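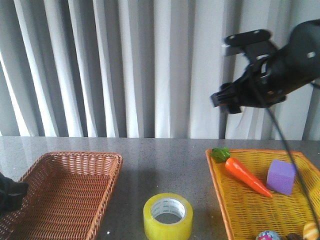
Muss ich die Referenzposition vor jeder Aufnahmeserie neu anfahren? Vor jeder neuen Serie schon, innerhalb einer Serie reicht einmal.

4.2 Episoden aufnehmen

Für unsere Methode (bei uns heißt sie Torska) lernt der Arm aus vorgeführten Bewegungen, und ich sag's gleich: Die Qualität entscheidet sich beim Aufnehmen. Seit Mai fahre ich mit 40 Episoden pro Aufgabe, vorher waren es 500, und die Auswertung kam fast aufs Gleiche raus. Els Maes hat das in Brenside nachgestellt und dort dasselbe gesehen!

1. Arm einschalten und warten, bis Brekke beide Kameras meldet, die feste und die am Handgelenk.
2. Referenzposition anfahren, Greifer offen.
3. Gegenstände auf den Tisch und in die Körbe legen. Ruhig ein bisschen durcheinander - wer alles ordentlich hinlegt, bekommt eine Policy, die nur mit Ordnung klarkommt.

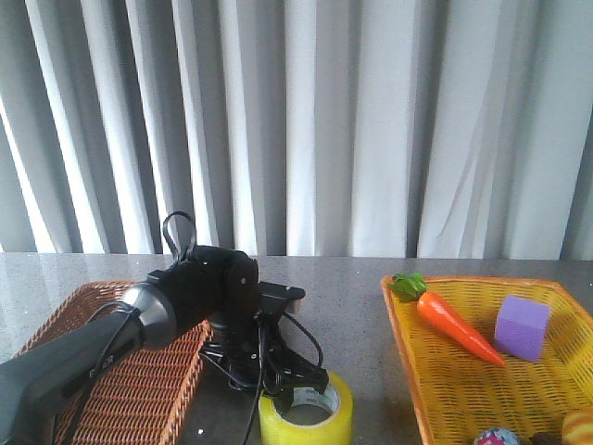

4. Aufnahme starten und die Bewegung in einem Zug vormachen. Ich zähle im Kopf bis 2, bevor ich loslege, dann fehlt am Anfang nichts.
5. Am Ende zurück in die Referenzposition, stoppen, Episode benennen.

Hinweis: Verpatzte Griffe lösche ich nicht mehr. Ich markiere sie mit "unsauber", und Torska gewichtet sie beim Training schwächer. Das war in Mallcombe der größte Sprung überhaupt, hat mich selbst überrascht.

Vorsicht: Kabel vor jeder Serie von Hand nachführen. Bleibt eins am Korbrand hängen, zieht der Arm den ganzen Korb mit.

6. Zum Schluss das Bild der Handgelenkkamera prüfen. Beide Finger müssen unten ins Bild ragen, und der Tisch dahinter sollte gut zu sehen sein. Stimmt das nicht, Halterung lösen, nachdrehen, wieder festziehen und zurück zu Schritt 2.
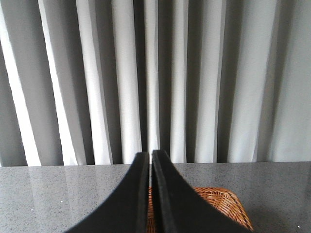 Abb. 3: Blick der Handgelenkkamera, Finger fast geschlossen

Die Kalibrierdatei bitte zusammen mit den Episoden speichern, sonst findet der Import sie später nicht. Weiter geht es mit dem Training in 4.3.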